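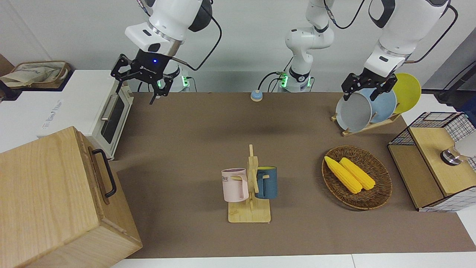 Left gripper drops plates after 800 cycles

Two-arm cell, plates in and out of a rack. Cilitz says re-zero the fingers every 2,000 cycles. Mine drift by 800. Is that figure just marketing?

hanwood_cell
Probably. I re-zero at 900 and still check the finger pads first – glazed rims polish them smooth. Look at the cable too. If it pulls on the wrist, no zero will hold.

Correa9
Buy new pads. Worked for me.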